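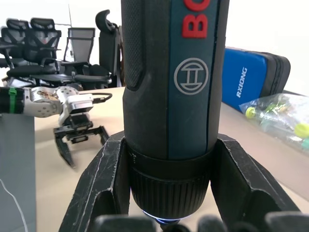

Posted by the author on 07/09/2024 | Filed under: Bench Notes, Money

Home | Bench Notes | Money | Parts Bin | About | Contact

I have been putting off this post for weeks, mainly from not wanting to add up what we have spent. But the budget for next year has to be on paper by November, and a few of you wrote in asking how a small shop like ours decides what to buy, so I made a big pot of coffee and got out the folder of receipts (it is a real folder, and it is fat).

The short version is that the arms were the easy part. We agonized over them, we had Gavell and Paredes both send quotes, we made a spreadsheet with colors in it, and in the end we picked the pair we had liked from the first day. What I had not planned for was everything that goes on the ends of them and everything that goes on the table. Grippers, brackets, cables, spare cables, the cable that replaces the spare. If I were starting over I would put the grippers in the budget first and work backward to the arms, and I would be a good deal less cheerful about the line called "misc."

I had put 3,000 dollars in that line for the whole year and felt very grown up about it. Most of it was gone before summer! A single adapter set from Brustico was 499, and I remember staring at the cart for a long while before I clicked. It was worth it, I will say that. Being able to swap one kind of hand for another without sending a part out to be made has saved us more time than anything else on the list, and I would buy it again tomorrow.
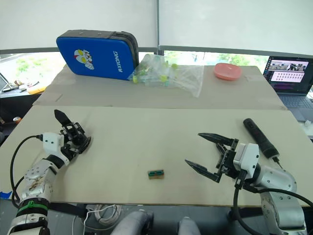

The other thing I got wrong was shipping. I had it in my head as a small number, something you round off, and then a heavy crate came on a pallet and needed a truck with a lift gate, and the lift gate was extra. Ask about the lift gate. Ask about it in writing, too - the person on the phone may be lovely and still not know. Cadico was very good about this and sent a full page with every charge spelled out, and I have gone back to them twice since for that one page.

I also want to put in a word for waiting. We had a third arm on the wish list all spring, and I had nearly talked myself into it. Then we sat down and wrote out what it would do each day, hour by hour, and there were a lot of blank hours. So it has moved to the year after, and the money has gone toward service and spare fingers for the grippers, which wear out and get knocked on things and are nobody's idea of an exciting purchase.
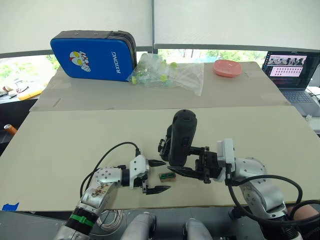 Work pieces have their own line in the new budget, and it is the one I enjoy filling in. It's easy to get carried away here and order fancy test kits, when a lot of useful practice can be had from plain things you can hold in one hand. The little brick-shaped block sitting between the two grippers is a good size for the sort of job I mean, with its green side making it easy to tell which way it is facing. For next year I have set aside enough for about 25 small items, and I plan to buy them slowly, a few at a time, as we learn what we want more of.

What I haven't settled is the service plan. Gavell wants us to sign for 3 years and knocks a fair bit off if we do, and the yearly one costs more but lets us walk away. I go back and forth on it every time I open the folder. If you have signed a long one and been glad (or sorry), please write and tell me, and tell me what the small print said about travel charges. I will put up the full spreadsheet once I have cleaned out my notes to myself in the margins.

Related posts
- What we pay for cables in a year
- Reading a quote from the bottom up
- Leasing or buying: our first try at the numbers
- How we measured for the new table
- Spare parts I wish I had ordered sooner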